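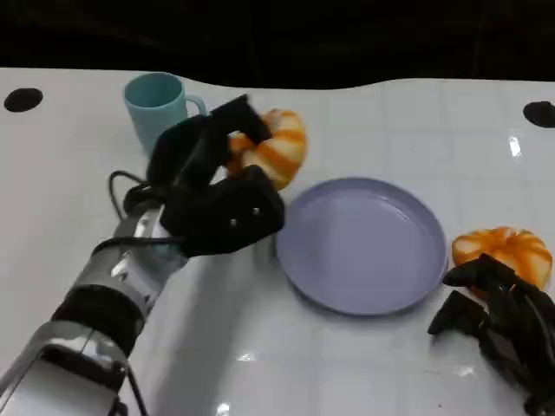 Varndale Two-Arm Tabletop Station: Can It Do a Chore Yet?

22 March 2025 | By the Derkesow equipment desk

Print this page | E-mail this page

The Varndale station is a pair of robot arms with black multi-fingered hands, sold for light work at a table. We stock it, we have set it up in our demonstration room, and we get the same question from almost every visitor, which is whether it can clear a table or lay one. This page covers what the station comes with, what we have seen it do, and what we would not buy it for.

What it is for

The usual starting job is table setting with light play pieces: a plastic plate, a plastic mug and a couple of striped toy pastries. The station is asked to put both pastries on the plate and leave the mug alone. A small child does this without thinking. For a machine with fingers it is a fair test, because a curved pastry rests differently each time it is put down and the rim of the plate is easy to catch with a fingertip.

Each hand takes the pastry on its own side. The plate stays in the middle, where both hands can get to it. We recommend keeping to this layout for the first week. Once one hand has to reach across the other, the arms slow down a great deal and sometimes stop to wait for each other.

How well it does

We ran the pastry job 103 times in July on the previous software and again this year on the current one. The current software is clearly better. Most runs now end with both pastries on the plate. The failures are nearly all of one kind – the fingers close early and the pastry rolls out from under them. When that happens the station tries again, and it is allowed two tries before it stops and asks for a person.

A good run takes 60 seconds. You or I could do it in two. If you are buying on speed, stop here and look at the Oberholzer pick unit, which has a plain suction head and will move flat, boxed goods all day. It won't pick up a mug by the handle, and it isn't meant to.

Household chores

We do not sell the Varndale for home use and would talk you out of it if you asked. It is heavy, it needs a fixed table, and it does nothing about the floor, the sink or the stairs. Real crockery is a different matter from plastic. We have tried it with a stoneware plate and the hands will lift one, but we would not leave the room while they did.

Food is a further step. A toy pastry keeps its shape when squeezed and a real one does not. The hands have no cover suitable for food contact, and crumbs would get into the joints. Wiping a table is possible if somebody puts the cloth in the hand first. Folding a cloth is not something we have managed.

Shop-floor chores

This is where most of our customers have got some use out of it. Flerstead, our own packing site, has a station sorting mixed small parts into trays. It works well on pieces that are the size of a bread roll or larger. Screws, washers and anything flat defeat it. The people at the next bench top up its work and clear its mistakes, and they put the time that takes at seven minutes in the hour. For dull work that nobody was getting around to, the site considers that acceptable. It has not replaced a person there and we don't claim it will.

Setting up

Bolt the arms down before connecting anything. The table should be firm and level, and wider than you think you need.

Check the cables at the wrists with the arms at full reach. They need slack, but a long loop can snag on a mug handle.

A glossy tabletop is easy to wipe but gives bright reflections. If runs fail in the afternoon that worked in the morning, look at the lights and windows before you call us. A matte mat fixes it in most cases.

A plain dark backdrop behind the table helps too. Any cloth will do.

Start with light, solid-colored or boldly striped objects. Clear plastic and bare metal are the hardest for it to find. Keep spare objects off the table until you want them handled.

What you get

Two arms with hands fitted, the control box, a stop button on a long lead, a set of mounting bolts, and the software on the current version. Plates, mugs and play food are not included. The table is not included either.

Spare fingertips are the part you will order most. They wear at the pads and should be changed in pairs.

Training and returns

One day of training at your site is included in the price. Stations can be returned within 60 days if they have not been modified. We do ask what you tried it on, and we use the answers to keep this page up to date.

Reader comments

We have had ours since July. Agree about the reflections. Covered the table with a gray mat and stopped losing runs. Still slow.

Does the price include the mat? – Couldn't find it in the list.

Reply from Derkesow: No, the mat is separate. Any matte one will do and you don't need to buy it from us.

I was hoping to see dishes by now. My mother is 103 and could use the help. Will check back next year.

Would like to see the same test with a real plate and a real roll, and the failures shown as well.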